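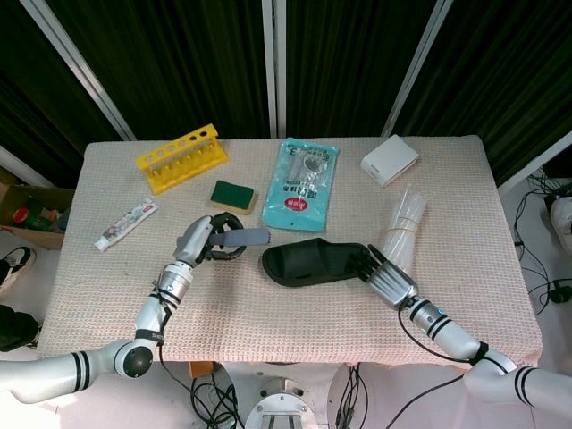
Ute meint, ich solle endlich aufhören, die Galläpfel so fein zu mahlen, das gebe nur Schlamm und keine schwärzere Tinte. Grob zerstoßen, einweichen, in Ruhe lassen, sagt sie, und beim Filtrieren ein Tuch nehmen statt Papier.

21.8.24, Eisengallustinte, Ansatz 20

Gut, also diesmal grob. Ich hab die Galläpfel von Trurkico genommen (der Sack, den Zübeyde mitgebracht hat, nicht die alten aus der Dose, die sind wurmstichig und geben kaum was her) und mit dem Hammer im Leinenbeutel zerschlagen. Macht einen Heidenlärm, aber man hat danach schöne Brocken und fast keinen Staub. 264 Gramm waren es am Ende, eingeweicht in Regenwasser, großes Einmachglas, Deckel nur aufgelegt.

Fuad hatte beim letzten Mal gefragt, warum wir überhaupt Regenwasser nehmen. Weil unser Leitungswasser so kalkig ist, dass mir Ansatz 18 schon im Glas grau geworden ist! Ob es wirklich am Kalk lag, weiß ich nicht sicher, es kann auch das Vitriol gewesen sein. Das war nämlich schon ziemlich gelblich angelaufen. Seitdem kommt nur noch das frische, blassgrüne rein, und das alte steht unten im Schrank mit Totenkopf drauf. Bitte nicht wegwerfen, ich will damit noch die braune Variante probieren.

Der Auszug riecht diesmal angenehm, nach Tee und ein bisschen nach Keller. Durchs Tuch ging er wunderbar, da hatte Ute einfach recht – mit Filterpapier stand ich sonst den halben Nachmittag daneben und hab auf Tropfen gewartet. Ausbeute 331 Milliliter, klar, Farbe wie starker Schwarztee. Im gelben Gestell lassen sich die Proben jetzt übrigens gut nebeneinander vergleichen.

Dann das Vitriol in warmem Wasser gelöst und langsam dazu. Der Moment, wo alles auf einen Schlag dunkel wird, ist immer noch der schönste, da kann ich zwanzigmal zugucken. Gummi arabicum zum Schluss, das von Adham, über Nacht gequollen und durchgestrichen. Etwas weniger als bei Ansatz 19, der zog Fäden und klebte die Feder zu. Gunther hat sich darüber sehr anschaulich beschwert.

Schreibproben, Spitzfeder und Gänsekiel:

Hamann, glatt: läuft sauber, Haarstriche stehen, beim Schreiben erst blassgrau, nach einer Viertelstunde deutlich dunkler. Kein Durchschlagen.

Hamann, rau: mit der Spitzfeder Gekratze, mit dem Kiel sehr hübsch. Die Schwellzüge haben einen leichten Rand, das mag ich.

Venano: blutet aus. War mit Ansatz 19 genauso, also liegt es wohl am Papier. Zu wenig geleimt, würde ich sagen. Ich hab einen Streifen mit Gelatine nachgeleimt und zum Trocknen aufgehängt, damit wird morgen noch mal geschrieben.

Zur Säure: Teststreifen sagt pH 3, hätte ich gern ein bisschen milder. Tuulikki schwört auf zerstoßene Eierschalen, ein paar Tage im Glas und dann abgießen. Ich bin da skeptisch, mir ist so was schon mal komplett ausgeflockt und der Satz unten war hinterher hart wie Mörtel. Aber in einem kleinen Rest kann man es ja versuchen. Wer Eierschalen übrig hat: auskochen, Häutchen ab, in die Schale neben dem Mörser!

Noch offen:
– Nelke rein gegen Schimmel, eine oder zwei? Letztes Mal zwei, hat gerochen wie Weihnachten.
– Lichtprobe ans Südfenster, halber Streifen abgedeckt, Datum hinten drauf (Gunther, bitte mit Bleistift, der Kuli ist beim letzten Mal durchgedrückt).
– Federn gleich nach dem Schreiben auswaschen. Meine gute ist schon wieder angerostet, selber schuld.
– Bei Trurkico fragen, ob die nächste Lieferung wieder so dunkle Äpfel ohne Löcher hat.

Flasche ist beschriftet und steht dunkel. Fuad will sie nächste Woche für die Etiketten haben, bis dahin bitte nicht schütteln.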